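Packing bottles, continued

Following on from my notes on shipping the kitchen to Climden. Dry goods were simple. Bottles take longer, and the method below is the one I settled on after 2 failed boxes in June.

Clear a flat surface and put a mat down. Bare tabletop lets round bottles roll. Keep a cloth within reach and wipe each one before it goes anywhere near tape. Flatten a piece of old cardboard to serve as a divider. 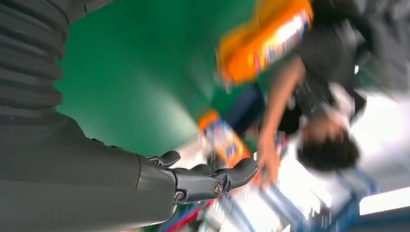 Green mat, orange bottles in the second shot

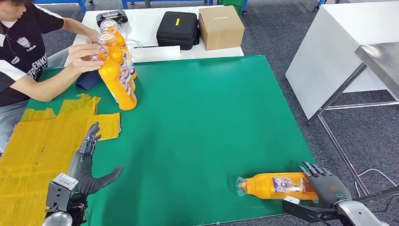 Weight matters more than volume. My carrier, Testero, charges by the kilogram, so I weigh each box before sealing it and write the figure on the lid. The last one came to 306 grams over and I moved a jar out.

Tape: two passes along the center seam, one across each end. Rochelle Cartwright wrote in to recommend paper tape. I tried it and the corners lifted overnight in the garage.

Box 3 is glassware. I still need dividers for that, 200 mm tall if Pearce has them in stock.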